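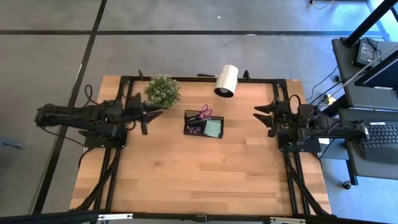 Keeping a made-up town online

Stornero builds and maintains promotional websites for film and television distributors. Its best-known job is the municipal site for Jetirville, the town in the thriller series Prarkitz, which went live in September and has stayed up well past the final episode. We spoke to the studio's lead developer about domains, hosting and what happens when the campaign budget closes.

The site was first specified as a single landing page with a trailer and a mailing list form. "The writers then sent us the bus timetable," the developer says. "It had been drawn up for a prop and it was internally consistent, so we published it. Planning notices followed, then the library opening hours."

By the end of the run there were 411 pages, all of them static. The studio had considered a content management system and decided against it. "A database needs patching. Flat files can sit on a cheap host and be moved in an afternoon. If you expect the client to lose interest, you should build for that from the start."

Domain registration is the usual point of failure. Distributors tend to register a name for the campaign only, through an agency account that is later closed. "The renewal notice goes to an address that no longer exists, you get a grace period of about 30 days if you are lucky, and then someone else owns your town." For Prarkitz, the studio had the renewal written into the contract and holds the registrar login itself. 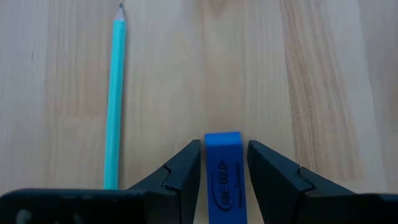

Visual consistency was handled with a short style sheet, printed out and marked up by hand before any of it was coded. Council pages were to look competent but underfunded: one typeface, narrow columns, a limited palette. The link colour gave the most trouble. The developer wanted something a small authority might have picked years ago and never reviewed, and settled on a shade close to the turquoise of the pencil on the tabletop. "It failed contrast on white, so the live version is darker. The original survives in the page borders."

Search engines were a separate matter. The council pages carried no studio logo, and the distributor's lawyers asked for a disclaimer. It sits in the footer – two lines, same type size as the rest – and the emergency contact page was left out altogether. "Somebody might have tried to use it."

An archive copy is kept in a format called Stoyanova, developed in-house, which stores each page with its fonts and scripts. Audio is held separately. The developer is still working through the old video embeds, several of which depend on a player that browsers no longer load.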